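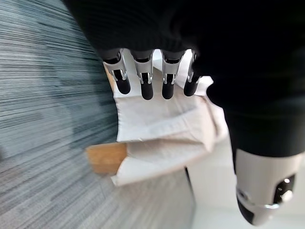 Home Programs Grants Reports Contact

Print this page | E-mail this page

September
By Uriel Retamal

Progress Report to the Fellach Fund: Guest Room Renewal at Dondia House

1. Purpose of the report

This report covers work completed under the guest room renewal grant since the last payment was received. It is submitted under the terms of the award and should be read with the expense sheet sent separately. The grant supports new bedding, furniture and floor covering in 15 guest rooms used by the families of patients receiving long-term treatment nearby.

2. Furniture and floors

Carpet has been laid in all of the rooms on the ground floor. The agreed pattern is a low-pile carpet in streaked grays, with a black baseboard along the walls. The fitting took longer than planned in the rooms where the wall steps out near the head of the bed, and the baseboard in those rooms had to be cut in short lengths. The additional labor was charged at $700 and has been met from the contingency line.

Nightstands and chairs were supplied by Roretti in a light wood finish. Two nightstands arrived with drawers that did not close fully and were exchanged at no cost. The nightstands stand on short legs, which allows the carpet beneath them to be cleaned without moving them.
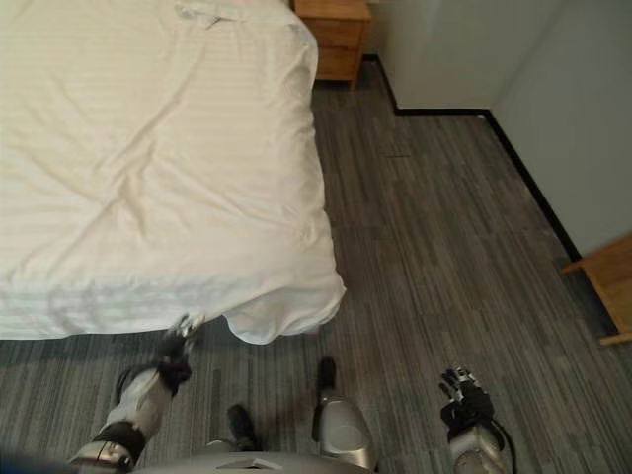
The first delivery of duvets and covers from Bautista has been received and counted into the linen store. The total paid to date for bedding is $3,678, which remains within the approved budget. The covers are white with a faint stripe in the same tone. Staff had asked for a plain cloth at the planning stage, and the stripe was accepted after a sample had been washed and compared with the existing stock.

The size of the duvet has needed some discussion. It was ordered to hang over the sides of the bed, so that the base would be largely covered. When the bed is unmade, the corner at the foot can fall close to the carpet. The bed-making instructions now call for the foot corners to be lifted and squared before the sides are straightened. The duvet size has not been changed.

3. Room preparation

A written procedure for preparing a room between stays has been adopted. It begins with the removal of trash and any food packaging left by the previous guests. Paper bags are checked for contents before disposal. Items that appear to have been left by mistake are placed in the front office with the room number attached. Bedding is handled only after this step is complete.

The bed is then made up from the head to the foot. The duvet is spread flat, the corners are adjusted one at a time, and the surface is smoothed toward the edges. Any cover with a visible mark is to be taken off and returned to the laundry, however small the mark. 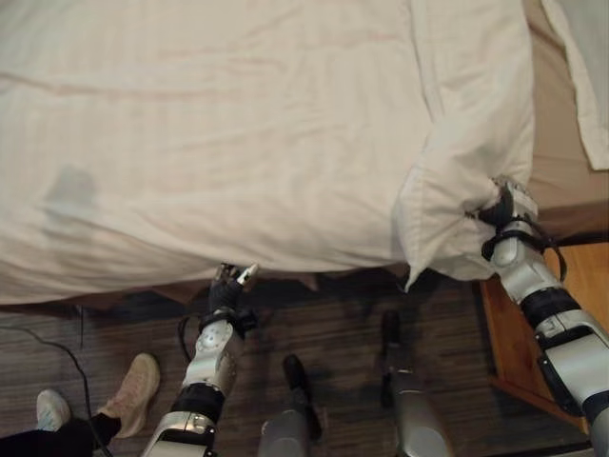
DONDIA HOUSE, September

The room preparation procedure was reviewed on site after the ground floor rooms had returned to use. Three changes were agreed. The instruction on corners was moved ahead of the instruction on smoothing, as lifting a corner late in the process pulled creases back across the bed. The check for marks is now made twice, once before the duvet is spread and again when the room is signed off. Finally, the space between the bed and the nightstand is to be kept clear while the bed is being made.

The upper floor rooms remain on the schedule sent with the previous report. Beds have been delivered there, but the carpet must be finished before they can be put in place.

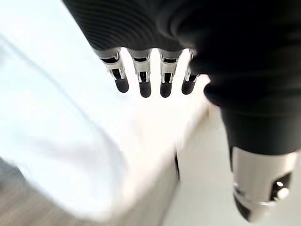
The choice of white for all bedding was questioned by the fund at the time of the award, and a response was promised in this report. White covers can be washed together at a high temperature and replaced singly without concern for matching. They also make inspection easier. Dark items show clearly over a bright, pale ground, as the black fingertips do in the gaps and outlines between one finger and the next, and lint or a stray thread is found in the same way. The disadvantage is a higher rate of rewashing, and the laundry has been asked to keep a record of it through the remainder of the grant period.

4. Budget position and request

Apart from the baseboard labor, no charge has been made to contingency. A second payment of $700 is requested for spare covers, so that each room can hold a full change of bedding while the first set is in the laundry. Bautista has agreed to hold its present price until the order is confirmed.

5. Next steps

Work on the upper floor will continue in the order already approved. The laundry record and the final furniture invoice from Roretti will be attached to the next report. Questions concerning the expense sheet may be sent to Uriel Retamal at the Dondia House office.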